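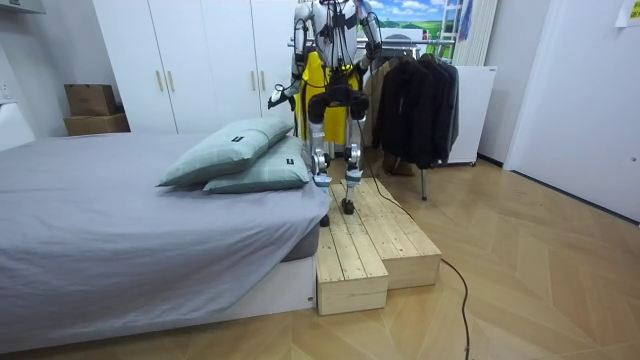 How often do I need to wash a fitted sheet?
Every week or two is the usual advice, and most of it comes from people selling detergent. Go by smell and feel. I stretch mine a bit in December.

Is a higher thread count better?
Doubtful. Past 200 I can't feel any difference, and I've paid for the privilege of checking.

Do I have to iron it?
Who does this? Pull it tight while you make the bed and let it hang over the foot.

Does Stirkwood's "no-wrinkle" sheet work?
Theresia Gasser swears by hers. Mine creased the first night. Keep the receipt.

Will gray hide stains?
Some of them. Coffee, no. Don't believe the label.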